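How to Get the Musty Smell Out of Kitchen Drawers

I put this off for ages. Then in January I pulled out a clean dish towel, got a whiff of old basement, and finally gave the whole drawer a proper going over. It took me one evening and I've done it the same way ever since!

Start by emptying everything. Yes, even the takeout menus. Wash whatever can be washed and leave it out on the table while you work.

Pull the drawer right out if it'll come. Vacuum the corners, then wipe it down with equal parts white vinegar and warm water. Wring the cloth out hard, you don't want a soggy drawer bottom.
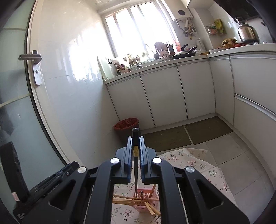

Shanthi Thambiah

Now let it dry. I stand mine on end near an open window for at least 3 hours, overnight if I can stand the mess. If the smell is still hanging on, set a saucer of baking soda inside, slide the drawer shut and leave it alone for a couple of days.

Really stubborn old wood may need a light sanding and a thin coat of clear shellac. I only had to do that once, on a dresser from a yard sale, and wow, what a difference.

Line it with plain paper before you load it back up. I skip the scented kind, it makes my spoons taste like soap. Check under the sink for drips while you're down there, too.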